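Week two with the Fendthorpe planner on the two-arm cell at Turkgate. The release notes promise "clutter-aware grasp planning." I've read that sentence in a lot of release notes.

First complaint is the collision model. It treats every can as a cylinder with one radius, lid included. Fine for soup. Less fine when a plastic lid caps the can under it.
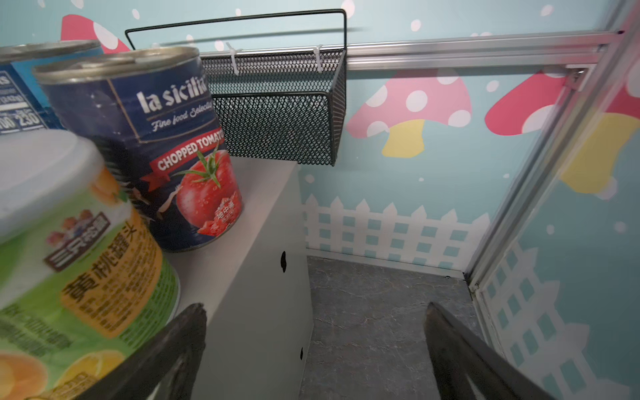
I padded the radius by 5 mm and the planner stopped finding grasps between neighbors at all. Took the padding off and it found plenty – I trusted maybe half of them.

Logs so far: 138 planning calls, 2 arms, one shared rail. Most of the time goes to the arms negotiating who gets the space over the cabinet.

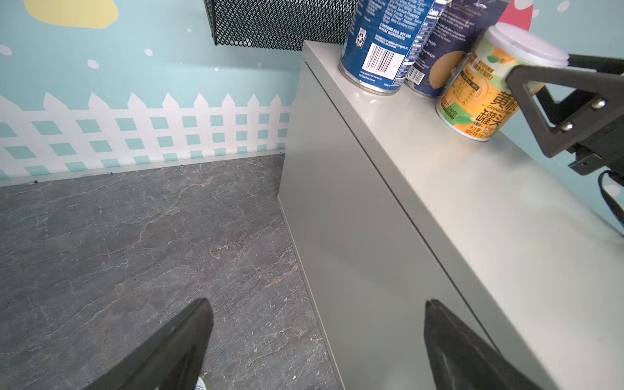 WHAT THE DEMO SKIPS

The Brultden demo plans one arm while the other is parked. Park an arm and every planner looks smart. I'd like to see the same numbers with both arms live and a deadline.
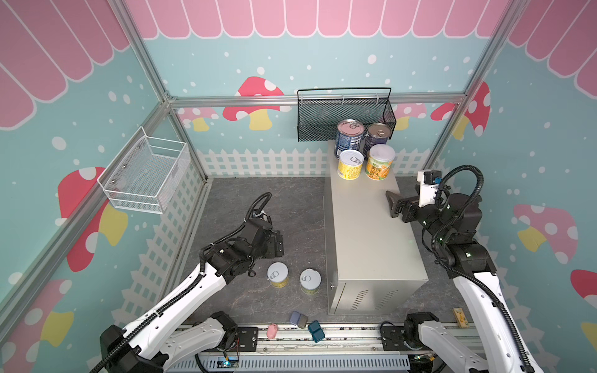
Does raising the sample limit help?

Up to a point. I went to 2,000 samples per call and the paths got smoother. The bad grasp picks stayed bad, they just arrived later.

Perception next. Fairweather's label matcher is sold as a fix for mixed shelves, and I'm not sold. It wants the full front of a label. With the peach can and the chopped tomatoes standing this close together, plus a basket hanging behind, I want to see what it does with half a word before I let it pick a target.
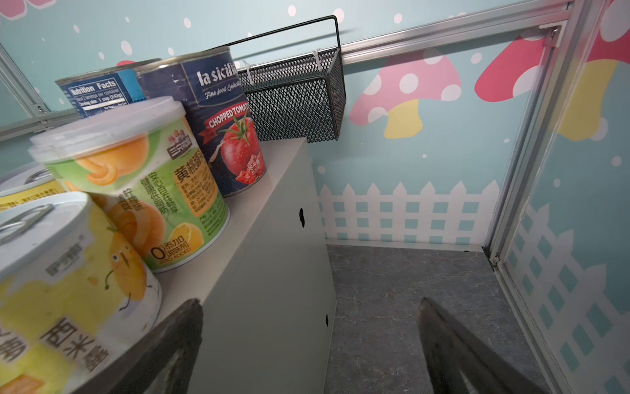

Going to rerun with the matcher off and plain depth clusters. More when the logs finish.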